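"I Read the Lease Before I Read the Letter"
A conversation with tenancy lawyer Silvia Ďurica

The office of Silvia Ďurica is on the second floor, over a bakery, and in the morning the smell of bread comes up the stairs. She has worked as a lawyer for 9 years, almost all of this time for tenants. When I arrived she was still on the phone with a client, and she pointed me to the chair by the window.

She did not plan to work with housing. After her studies she joined Briltach, a firm which mostly wrote contracts for companies. "I was good at it and I was bored," she says. "Then a colleague, Laurențiu Olteanu, became ill for a month and I took over his files. One of them was a family who had to leave their apartment in August. I never gave that file back to him."

The family had received a notice which looked correct. It had a date, a signature and a paragraph of the law. But their lease said that such a notice must be delivered by hand, and it was put in the mailbox. "It is a small thing, and the owner was very angry that we used it," she remembers. "But he wrote this lease himself. I only asked him to follow it."

Since that time she has one habit. A client usually comes with the last letter from the owner and wants to talk about the letter. She asks first for the lease, with all the additional pages, and she reads it while the client waits. Sometimes this takes half an hour and people become nervous.

I asked her what kind of cases she sees the most. "Deposits," she answers at once. "An owner keeps 1,000 for painting and cleaning, and there is no list, no receipt, only a number." In her opinion many of these cases could finish with one polite letter. She charges little for such a letter, and her partner in the office, Matěj Hubáček, thinks she charges too little. They have discussed it many times.

Not every case goes well. She speaks openly about one against Galtell, a company that manages rental buildings, where she advised her client to refuse an offer of 500. The court gave him nothing. "I was sure about the witness, and I should not have been sure," she says. "I called the client myself. He was kinder to me than I expected."

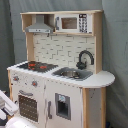
She now explains the risk in writing before anybody refuses an offer, and the client takes the page home for at least one night. Norbert Šťastný, who trained with her and now has his own practice in Kuruc, told me he has copied this page word for word. She laughed when I mentioned it – she knew already.

What should a tenant do before calling a lawyer? "Write down the dates," she says. "When did the heating stop, when did you call, who answered. Keep the messages and do not stop paying the rent because you are angry. This last one I repeat every week."

In the autumn she will start a free evening hour once a month together with Panya Nuchit, a mediator. They will begin at 8 in the evening, so that people can come after work. She does not know yet how many will come.

At the end I asked if she sometimes misses the contracts. She thought about it for longer than I expected. "I miss that the phone was quiet," she said, and then it was ringing again.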